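Prundside Celebrity Obituary and Correction Set
README, version 3

What you get

3768 entertainment news items, each about the death of somebody at least moderately famous, or about the death of somebody who turned out to be fine. The items come from gossip sites, TV recap blogs and the celebrity pages of small newspapers. Every item has been matched, where possible, with the later stories that revised it. There are a lot of later stories.

The set was put together at Prundside by Annapurna Murthy, who used to write this kind of copy for a living and would like it known that she never used the word "heartbreaking" in a headline without being told to.

Why it exists

Entertainment reporting on a death tends to arrive in installments. First comes the bare report, then the "sources close to," then the cause, then the other cause, then a tribute from a co-star who shared one episode with the deceased in a bar scene. We wanted to see how the facts moved between the first installment and the last. Mostly they moved quietly, with no note at the bottom of the page.

Files

items.csv has one row per story.
chains.csv links stories about the same person in order of publication.
labels.csv holds the hand labels described further down.
wada_notes.txt is a long file of annotator grumbling. We were asked to keep it in.

Columns in items.csv

id: a number. Gaps are where duplicates used to be.
headline: as published, capital letters and all.
body: full text with ads, newsletter begging and "you may also like" boxes removed. We missed a few. If an obituary suddenly recommends a mattress, please report it.
outlet_code: a letter code. The key isn't included and we won't send it to you, however nicely you ask.
first_source: whoever the story says it got the news from. Often another outlet in the set, which got it from a third, which got it from the first.
cause_stated: yes, no or hinted.
corrected: yes, silent or no.
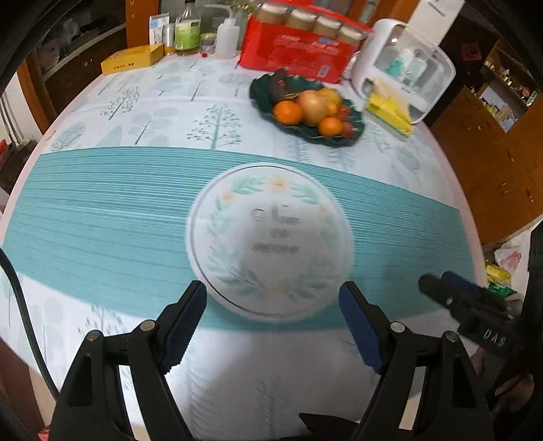

The value "silent" deserves some attention. It means the text changed between two of our captures and the page didn't say so. An age goes down by two years, a spouse becomes a former spouse, "overdose" becomes "medical emergency." We found 1561 items with at least one silent change. Items with an actual printed correction numbered 40, and a good part of those fixed the spelling of a photographer's name.

Labeling

Three annotators read every chain with more than one story in it. Each claim about cause, place or time of death was marked as confirmed, attributed, or floating. A floating claim has no visible owner. "It is being said" is floating. "Fans believe" is floating. "A rep has confirmed" is attributed, because we have no idea who the rep is either but at least the writer is pretending to.

Disagreements went to a fourth reader at Dudham on Wednesday afternoons. She was strict. About "reportedly" she was merciless, and labels changed under her supervision are marked with a d in the last column.

A pilot batch of 200 items was labeled under older rules and has been left out of labels.csv. It is still in items.csv. Please don't email to say the totals don't match.

Known problems

The captures are uneven. Big names were captured hourly, and people from canceled cooking competitions maybe twice. A low number of silent changes for a minor reality star may only mean we weren't looking.

Hoaxes are underrepresented, as many were deleted before we got to them. One veteran sitcom actor has died four times in the set and we suspect we missed a couple.

Time stamps from the Grarbridge mirror are one hour off for everything collected before April. We know which direction. The script fix_hour.py handles it, and running it twice does what you'd expect.

Body text may contain details about drugs, illness and family members who never asked to be in the news. Names of relatives under eighteen have been replaced with RELATIVE. Surviving spouses have not been replaced, except in the original stories, where it sometimes happened rather quickly.

Please don't

Use this to train a headline writer. The world is supplied.
Use it to settle what a particular person died of. The set records what was printed, and what was printed disagrees with itself.
Contact families.

Access

Free for research and teaching. Fill in the short form in the Wada folder and say what you plan to do in ordinary sentences. Annapurna reads the forms herself, usually before ten in the morning, and replies faster to the ones without the word "leverage."

Changes since version 2

Removed a group of items about a racehorse.
Fixed broken apostrophes in outlets K through P.
Put the racehorse back in a separate file, horse.csv, after complaints.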